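The Case Against the Forever Pan

Every few years the kitchen trade finds a new word for "lasts a long time." It used to be "professional." Then it was "heirloom." Now it is "forever," and the price has gone up to match.

I have been reading the small print on pans for most of the winter, which is a strange way to spend an evening, and I have come away doubting nearly all of it. Take the Korano skillet, sold with a lifetime promise printed in gold on the box. The promise covers the handle and the body. It does not cover the coating, the part that touches your eggs. For that you get 2 years, provided you never use metal tools, never put it in the dishwasher and never let it get very hot. A skillet that must not get very hot is an odd thing to own.

Vallik, the bigger name, does a little better. Its warranty runs 5 years and a person picks up the phone. But when I asked what counts as normal wear, the answer was that it depends on the photos I send in. I asked who looks at the photos. The person on the phone didn't know.

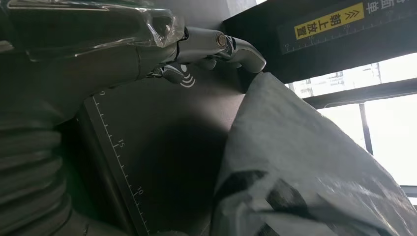
Parveen Weerakoon repaired pots and pans for a living before she started teaching metalwork at night, and she has little patience for any of this. "People bring me a pan with a loose handle and ask if it's ruined," she told me. "It's a rivet. I fix the rivet." What she can't fix is a coating that has started to peel, and no warranty letter has changed her mind about buying one. She cooks on plain carbon steel that she bought used, and she scrubs it harder than the internet says she should.

I wanted to find the other side of the argument, so I went looking for the tests behind the claims. Castitz says its pans hold up through 2,825 cooking cycles. Fine – but what is a cycle? The leaflet doesn't say whether food is involved. It could be a fried egg or it could be five minutes on a burner with nothing in it. I wrote in March to ask and got back a coupon.

Then there is Ogbonna, which charges 200 dollars for a pan and says very little about it at all. I found that oddly cheering, although silence isn't proof of anything either. The one I borrowed cooked onions about as well as the dented thing I have had since college.

So I'm keeping the dented thing. The handle wobbles, and Weerakoon has offered to look at the rivet.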